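From: Diarmuid Dunne
To: savside-robotics list
Date: February 6, 2020
Subject: Re: Open day at Adthorpe, what did we see?

Letay Woldemariam wrote:

> I couldn't get away for the Adthorpe visit. Could someone who went post a few notes? I mostly want to know if they ran the real arm or only the simulator, and whether the mug task is any further along than it was in July.
>
> Also, did anybody ask about the license?

Hi Letay,

Both, but the simulator got most of the time. There were 34 of us, so they split the group in two. Half went to the lab floor with Bảo Ông and the rest of us sat with Ánh Hầu for the simulator session, then we swapped. Each part was 40 minutes. The lab floor ran over and we lost most of the questions at the end.

Ánh started with the mug task. The arm has to pick up a mug that is lying on its side, which is a harder case than the upright one they had in July. She stopped the run a few times so we could talk about the approach angle.

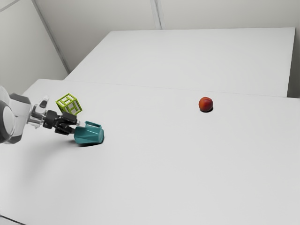
*Simulator session: gripper at the open end of the mug, with the green cube and the fruit also on the table.*

Someone asked why the handle was facing up. Ánh said the mug's pose is random at the start of each run and they don't pick the easy ones. They have 148 saved starting poses and use the same set every time they change the planner. I asked if we could have the set and she said yes, as long as we report results back to her.

On the real arm, Bảo did 4 picks with the mug standing up. Three were fine. On the last one the mug slipped and he had to reset the cell. He thinks the finger pads are worn. They did not try the sideways mug on the real arm, and he wouldn't give a date for it.

License: Đạt Trình asked. The Grornik planner stays closed for now. The scene files are free to use inside member groups, and that includes us. Whether Iglesias counts as a member is still being worked out, so please don't forward the files to them yet.

I have the handout on paper and will scan it when I'm back at Savside.

Diarmuid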